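The Case for the One-Color Bin

My brother-in-law, Costel Nistor, sorts toy bricks by shape. He owns a cabinet with 50 little drawers, each with a label, and he will tell you what is in any of them if you make the mistake of standing near it. I have lost whole holidays this way.

I sort by color. Costel considers this a moral failing. His argument is that a child looking for a small flat piece will never find it among other pieces of the same color, while a small flat piece in a drawer of small flat pieces is found at once. He is right, and I don't care. Have you ever watched a child of five look for one specific brick? They don't want it found. They want to rake.
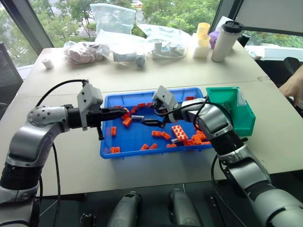
Raking calls for a shallow tray, preferably in a color that argues with the contents. Orange on blue is hard to beat. A deep tub just sends everything good to the bottom, where it stays until April.

Then there is the cleanup. Ask a kid to put away all the orange ones and you will get most of the orange ones, plus a carrot. Ask for the one-by-four plates and you will get a look I last saw on a clerk at the Cludthorpe post office.

Costel's system does have the cabinet going for it, I admit — it's a handsome cabinet. His daughters aren't allowed to open it without him. They come to our house to build.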